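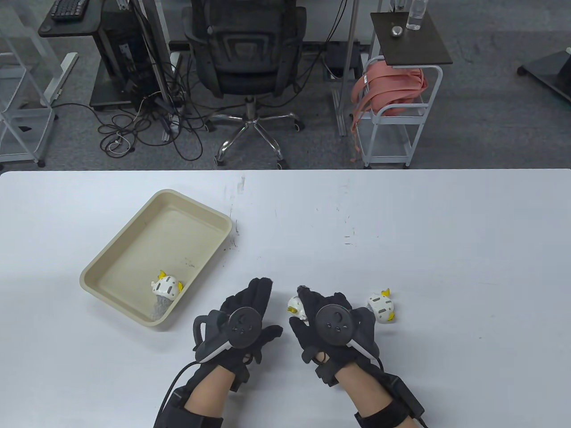
A shallow tray with a raised rim sits on the table with one small toy in it.

Cooking pasta at home: a few tips from the Arwood kitchen page

Salt the water once it boils, then bring it back to a full boil before the pasta goes in. For two people we use 14 g of salt and a large pan. A small pan works, but the water goes off the boil for longer and you will need to stir more.

Stir for the first minute. This is when the strands stick. Oil in the water does very little and leaves the sauce sliding off later.

Start tasting two minutes before the time on the packet. Fresh egg pasta needs even less, and it can go from firm to soft while you look for the colander.

Keep a mug of the cooking water. Hatsue Murakami wrote in to say she puts the mug inside the colander before she starts, so she can't drain the pan without seeing it. We have done the same ever since.

Finish the pasta in the sauce. Lift it out slightly underdone, add it to the frying pan with a splash of the water and toss over a medium heat until the sauce clings. Cheese goes in last, off the heat – if the pan is too hot it turns stringy.

Leftover tomato sauce freezes well. A 527 ml tub holds enough for two, with room at the top for the sauce to expand. Write the month on the lid. July's tomatoes make a thinner sauce than tinned ones, so simmer it for longer before freezing.

To clean a pan with burnt sauce on the bottom, cover the patch with water and a spoonful of bicarbonate of soda, simmer for ten minutes and leave to cool. Scrape with a wooden spoon. Don't do this in bare aluminium – it goes dark.

Next Wednesday: Orathai Phetsri on keeping fresh herbs for longer.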